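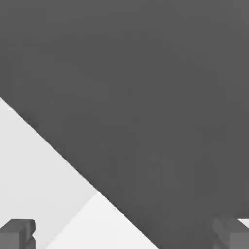 Rendering, dark gray surface with a diagonal edge.

Eltum Dairy Producers' Cooperative
Minutes of the March board meeting
Upstairs meeting room, Provow creamery

Chair: Hauke Hamann
Also attending: board members for the Provow, Baumgart and Humudbridge districts, plant manager, sales manager, cooperative secretary (minutes)
Apologies: member for the Eltum south district

The chair opened the meeting at 6 p.m.

1. Minutes of the previous meeting
Approved with one correction. Under item 4, "skim" should read "whey." The secretary will fix the copy in the binder and the one on the member page.

2. Milk intake and payments
The plant manager reported that intake at Provow was steady through the winter. Butterfat has been a little lower than the same months last year. Two farms in the Baumgart district changed feed in January and their numbers have come back up since.

The Humudbridge member asked again why hauling is deducted before the quality premium is worked out and not after. The chair said this follows the member agreement and would need a vote at the annual meeting to change. The member asked that her objection be recorded. The sales manager will work out what the change would cost the cooperative and send the figures to all board members before the next meeting.

3. Import duty on hard cheese
The sales manager went over the proposed cut in duty on imported hard cheese. The wholesale buyers he has talked to expect cheaper product on the shelf by fall if it goes through. Our block cheddar would feel it first. The aged wheels are sold mostly through small shops, and he does not expect much change there in the first year.

Discussion followed. The Baumgart member wants the cooperative to write against the cut in the strongest terms. The Provow member was not sure that would do much good and said the money would be better put into the aging room. The chair pointed out that a letter costs very little and the two things don't compete.

Agreed that the chair will draft a letter asking for the cut to be phased in. Draft to go around by email, comments back within a week. The Baumgart member would still prefer that the letter oppose the cut outright.

4. Aging room
There are 2,362 wheels in the aging room. The plant manager said the back racks are full and wheels are being turned by hand in the aisle, which slows the crew down. He asked for new racking to hold another 160 wheels.

Two quotes have come in. The lower one leaves out installation. The plant manager prefers the higher one, as the supplier will fit the racks over a weekend and take away the old ones. The Provow member asked if the floor drain needs to be moved. It does not, but the cover has to be replaced either way.

Motion to accept the higher quote, with payment from the equipment reserve. Moved by the Provow member, seconded by the Humudbridge member. Carried, Baumgart abstaining.

5. Export inquiry
A distributor has asked for samples of the aged wheel and a price delivered to port. The sales manager has sent the samples but no price. He wants to see what the health certificates would involve first — the last time the cooperative looked into exporting, the paperwork took longer than the cheese did to ship.

The chair asked that no volume be promised while the aging room is this tight. Agreed. The sales manager will report back.

6. Labels
The old label stock with the former plant address can be used until it runs out, on whey butter only. All cheese moves to the new label from the next print run. The Humudbridge member said the district names on the new label are too small to read. The sales manager will ask the printer for a proof with larger type.

7. Other business
The truck scale at the Baumgart collection point is due for testing. The plant manager will book it and let the haulers know which morning to avoid.

The parking area behind the creamery is soft again after the thaw. Gravel was discussed and left for next month.

The annual meeting needs a larger room than last year. The secretary will check on the school hall at Eltum — the grange hall is already taken.

Meeting closed at 8:20 p.m.

Actions
Chair: draft letter on import duty
Sales manager: hauling deduction figures, certificate requirements, label proof
Plant manager: racking order, drain cover, scale test
Secretary: corrected minutes, hall for annual meeting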